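On Sorting Building Bricks by Color: Notes on a Household Practice

Readers of this journal will recall that the spring entries were devoted to paper: the filing of receipts, the retention of manuals, and the regrettable matter of the Sandow calendar. The present entry turns to a subject on which correspondence has been received more than once, namely the storage of interlocking building bricks in a household where they are used daily and by persons of differing ages.

The collection in question was acquired in stages. The greater part came from a clearance sale in Landry, in a lidded tub without instructions or set boxes. A second portion arrived from relatives, and a third was purchased new. For a considerable period all three were kept together in the tub. Retrieval of a given piece required that the tub be emptied onto the floor, and the noise of this operation was audible throughout the house.

Several methods of division were considered before any bins were purchased. Sorting by shape is favored by experienced builders, and it has clear merit for large collections. A builder who requires a particular plate or slope will find it faster among its own kind, even where the colors are mixed. Sorting by set was ruled out at once, as the sets could no longer be reconstructed. Sorting by color was adopted for the basic bricks, with the understanding that it would be reviewed in May.

The reasons were practical. The youngest member of the household can sort by color without assistance and cannot yet sort reliably by stud count. A method that only one adult is able to maintain will be maintained by that adult alone, and this had already been the experience with the spice drawer.

With regard to containers, the first attempt made use of clear shoe boxes from Flernari. These were adequate in size and stacked well. The lids, however, were removed on the first day and were subsequently found under the sofa, in the bath, and in one case in the garden. A lidded box also places a step between the hand and the brick, and it is at this step that most tidying comes to a halt.

The shoe boxes were accordingly reassigned to winter gloves, and open-fronted parts bins were obtained in their place. Bins of this type are sold chiefly for screws and fittings. The lowered front allows the contents to be seen and reached from a seated position, and a brick may be dropped in with very little aim. Small bins were preferred to deep ones. A deep bin fills with bricks that are never seen again, and its lower half becomes a tub by another name.
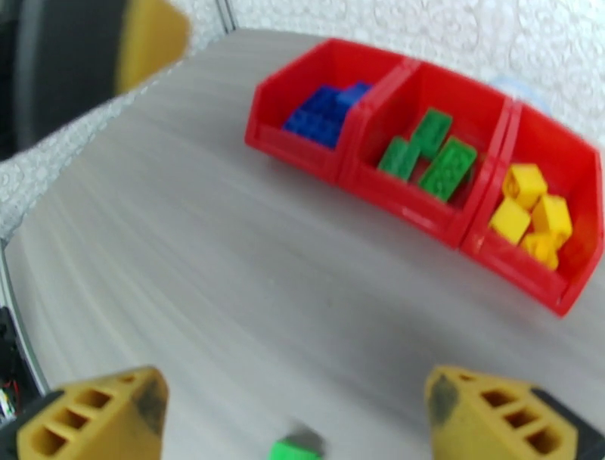 Red parts bins on the table, with blue bricks in one and green in the next.

It has been asked whether the bins should match the color of their contents. This was given serious thought. Matching bins would certainly be attractive, but the supplier offered a discount on a single color, and the bricks themselves serve as the label once even one or two have been placed inside. Printed labels were prepared and have not been needed. They remain in the stationery drawer and may be of use elsewhere.

The following procedure is now in effect. At the close of play, all bricks are brought to the table, including any found in pockets. Assembled models are set aside, and a model may be kept for 7 days before its builder is asked whether it is finished. Loose bricks are then returned to their bins one color at a time, beginning with whichever color is most plentiful. Completing the largest group first reduces the pile quickly and has a noticeable effect on morale.

Bricks joined together should be separated before they are put away. This rule was resisted at first and is still not universally observed. Two bricks of different colors pressed firmly together cannot be filed in any bin without error, and the author has on several occasions discovered such pairs in the green, where they had evidently been left for someone else to decide.

A word should be said about the quantity kept in circulation. The working supply is limited to 102 basic bricks, with the remainder held in the original tub on a closet shelf. This figure was not arrived at scientifically. It represents what could be put away before dinner without dispute, after trials with larger amounts. When interest declines, a portion is exchanged with the tub, and the returning pieces are received as though they were new.

Cleaning is carried out twice a year. The bricks are placed in a mesh bag and washed by hand in lukewarm water with a little dish soap, then spread on a towel overnight. The bins are wiped with a damp cloth. Crumbs gather in the front corners, where the lip meets the side, and a dry pastry brush has been found suitable for removing them.

As to time, a full sort of the working supply once occupied some 40 minutes, including negotiation. It is now considerably shorter, although no formal record has been kept since the kitchen timer was lent out.

Certain questions remain open. Wheels, windows, and figures do not belong to any color in a meaningful sense and are at present held in a biscuit tin. Gray presents its own difficulty, as there are at least two grays and opinion is divided on whether they should share a bin. A reader has recommended the Skurkiton divided tray for such pieces. One has been ordered, and its performance will be reported when it has been in use for a reasonable period.

Correspondence on the two grays is welcome and may be left in the comments. The next entry will return to the linen closet, where the fitted sheets are still awaiting a decision.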